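The wallpaper man of Sokville

Tullio Galli will talk about wallpaper for as long as you let him, and I had let him for 40 minutes before he offered me a chair.

"People think it's for bedrooms," he said. "Their grandmother's bedroom, usually. Somebody dies, the kids come in with a steamer, and that's the end of it."

Galli has been hanging paper in Sokville for 18 years, most of them out of a narrow shop on Borbély Street where the sample books have taken over the only desk. He does dining rooms and stairwells, but his real affection is for what he calls "the little boxes": alcoves, closets, the three walls around a work table. He charges less for those than he should, and he knows it.

"A big room forgives you. In a little box your corner is right there at eye level, all day long, judging."

His taste runs to small florals, preferably blue, preferably on something pale. I asked whether lavender wasn't a bit sweet for a place where people are supposed to be working. He looked at me as if I had asked for beige.
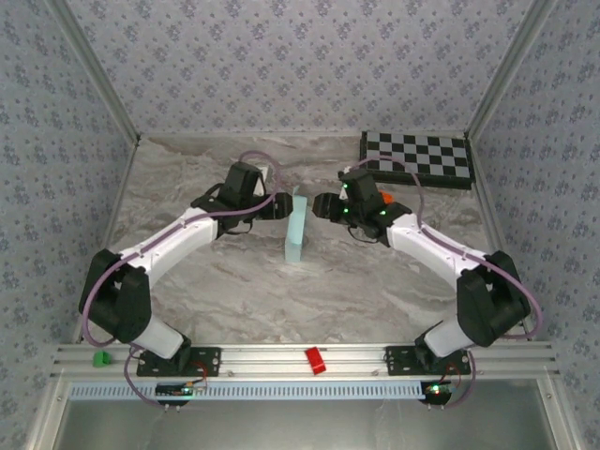

"Gray is what you pick when you're scared of your brother-in-law," he said. "Lavender goes quiet after a day or two. You stop seeing it, and then one morning the light comes in and there it is again, very polite."

He is less relaxed about marble patterns, which clients like to put next to his flowers. The veins wander one way and the print marches another. His rule is to keep the flowers small and let the table have the drama.

Last June he turned down a hotel job at Hutia that called for 3000 feet of a single geometric stripe. "I'd have been dreaming in stripes." He took a pantry in Biresa instead, which needed six rolls, and he is still annoyed about one seam behind the door.

I said that surely the door hid it.

"Not when it's closed," said Galli, and went to find me another sample book.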